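NOTICE TO RESIDENTS OF THE SASO BUILDING
Concerning the Kitchen on the Second Floor

It has come to the attention of the Office of Domestic Provision that the kitchen on the second floor has been serving dinner without authorization. The Office does not object to dinner. It objects to the absence of Form 88, which must be filed before any vegetable is placed in any vessel.

An inspector, Rosaire Turcotte, was sent from the Carrier Street annex in January to examine the matter. His report is reproduced in part, as the rules require.

"I arrived at 20 minutes past four and was received by the proprietor, who is six years old. She asked whether I had a reservation. I stated that I was there in an official capacity. She replied that official people sat by the window, and I was shown to a cushion.

"The menu was recited to me. It consisted of Soup, Other Soup, and a dish called Fumus, which the proprietor described as 'what you eat when you are sad but only a little.' I inquired as to the ingredients. I was told that they were resting.

"I asked to see the kitchen. The proprietor consulted her brother, aged four, who serves as head of purchasing, and permission was granted on the condition that I touch nothing and say nothing to the eggplant."

The Office notes that Mr. Turcotte has 30 years of service and has never before accepted a condition of entry. His report continues.

"The eggplant was already in the saucepan. The corn and the carrot had been left out on the table. I asked why they had not been included and was informed that they were friends and had not decided yet. 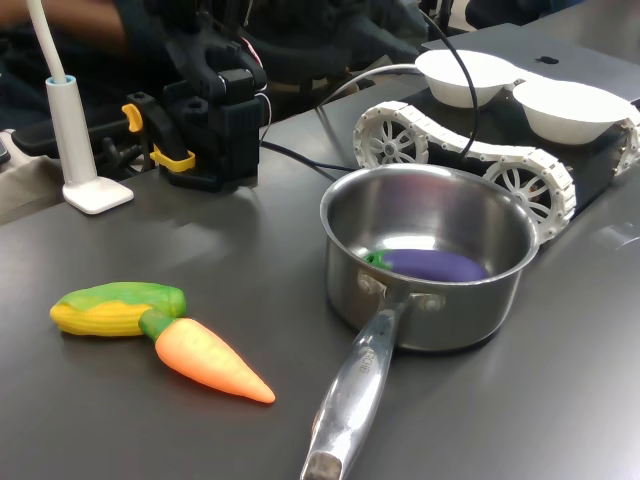
"I explained that under the present schedule a dish must be complete before it is served. The proprietor considered this. She said that the Ravon family, on the first floor, had once waited all afternoon for their soup and had been very nice about it. I then waited. At ten minutes to six the head of purchasing was called to his bath, and the kitchen closed.

"I was not served. I was charged 100 buttons, of which I was able to pay one, from my left cuff. The balance remains outstanding."

The Office has reviewed the report and finds as follows. The kitchen is in violation of the schedule. The penalty is suspended. Form 88 has been completed on behalf of the proprietor by Mr. Turcotte, who has entered "undecided" in the space provided for ingredients — an entry the Office has not previously seen and has resolved to accept.

Mr. Turcotte has requested leave to return on Carrier Street's time in order to settle his account. The request is granted. He is reminded to bring his own cushion.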